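What I Want From an Open Day

I went to the open day at Onar, the robotics lab in Clestcombe, expecting to be sold something. I have been to enough of these events to know how they go. There is coffee, a speech about the future, and a machine that waves. I came away with a different opinion, and I want to set it down while the visit is still fresh.

The project on show is called Salcedo. It is about handling parts: trays, boxes, a drawer, a plate. The man running the demonstration spoke for five minutes and then let people stand at the rail and watch for as long as they liked.

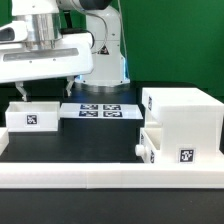

The Salcedo work area, with the arm over a tray and the marker plate on the table.

The square black-and-white markers got the most questions from visitors. They tell the system where each object is and which way it faces. Some people near me felt let down by this. One said it was cheating, and that a robot should be able to find a box without a label stuck on it. I disagree. We put lines on roads and numbers on houses, and I have never heard anyone call that cheating. If a printed square makes a machine more dependable, print the square.

What I object to is leaving the labels out of the sales pitch. At a trade show in August I watched another company, Clultusano, run a polished video of an arm sorting parts. There was no word about how the room had been set up. I asked, and was given a brochure. A buyer with a small shop needs to know how much of the shop has to change before the arm is any use. That cost can be larger than the price of the arm.

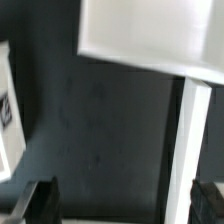
Onar was better on this point. There was a sheet on the wall with the count of practice runs, 1,835 in all, and next to it the number that had been kept for review, 1,825. I asked what became of the missing ones and was told they had been thrown out for bad recordings. It was a dull answer, and I trusted it more than anything in the speech.

I also think open days should be slower. The public has been trained by short clips to expect a robot to move like a juggler. Standing in front of a real one, you learn that a lot of the work is lining things up, and that a plain white block with a drawer in it can take up a whole morning of talk. Schools should send students to see that part. So should any company that plans to buy.

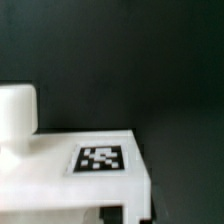

Do the markers have to stay on the objects for good?
For this project they do. The staff said they would like to work with fewer of them later, but they gave no date for it.

I would go back. The lab let in 100 visitors and could have taken more, and next time I would like the talk cut and the time at the rail made longer.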